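Putting a new cloth on the long table

I have wanted to change the cloth on the long table since July. The old one was a beige cotton that had gone thin along the front, where people lean on it, and it showed every mark. Mi-kyung Maeng offered me an oilcloth, but I don't like the shine or the smell, so I said no and went looking for plain fabric.

I found it at the shop in Gevgate, on the bottom shelf, folded up with the end-of-roll pieces. It is a teal green, a bit more green than blue once you get it home. The table is 1800 mm long and I bought 2 metres, which leaves enough at each end to tuck under and not much more. If I did it again I would buy extra. I measured the depth at 73 cm and then had to go back and measure it again, having written it on the back of a receipt that I threw away.

I washed the cloth on cool before doing anything else. The colour didn't run much. Then I hung it over the bannister overnight and ironed it on the floor on top of an old blanket, my ironing board being too narrow for a piece that size. It took most of the evening.
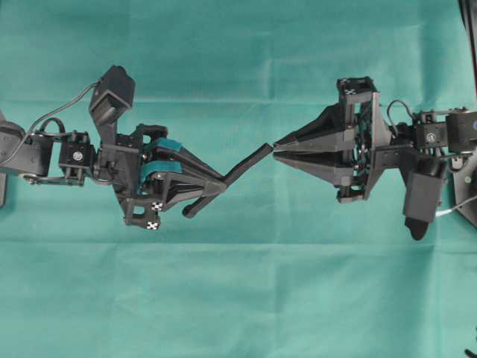 The trouble is the fold lines. The fabric had been folded on the shelf for a long time, and the creases that run across it are stubborn. I went over them twice with steam and they got softer, but they are still there if you look. Kanchan Bhatt told me to mist them with water from a spray bottle, pull the cloth tight and leave it alone until morning. I tried this on the worst one. It helped a little, but not enough for me to do the rest.

Fixing it down was easier than I expected. I started in the middle of one long side and worked outwards, then did the opposite side, smoothing with the flat of my hand as I went. I left the corners until last. I had used drawing pins on the beige cloth and they kept dropping out, so this time I used double-sided tape under the edge. I went through two rolls of it.

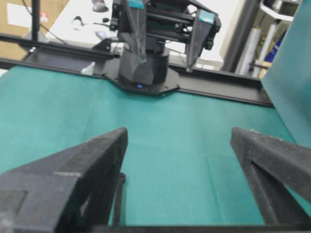
The teal cloth and the black rail at the back of the table. Some of the creases still show.

I am pleased with the colour. I was worried it would be too strong for such a large surface, but it is a soft, matte sort of green and it doesn't glare under the lights. Black things stand out well on it. Fluff stands out too, and I now keep a lint roller on the windowsill.

It does shift a bit in use. By late afternoon there are usually a few soft folds on one side and I have to go round and pull it straight. Mi-kyung thinks a thin layer of felt underneath would give it some grip. There is a place in Dirnside that sells felt by the metre and I will have a look next time I'm over there.

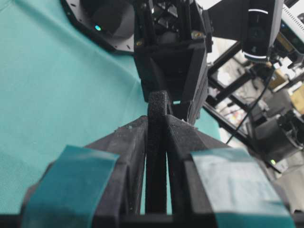

Soft folds in the cloth, over on the left.

The beige cloth has been cut up for dusters. I kept the best piece of it to go under the sewing machine.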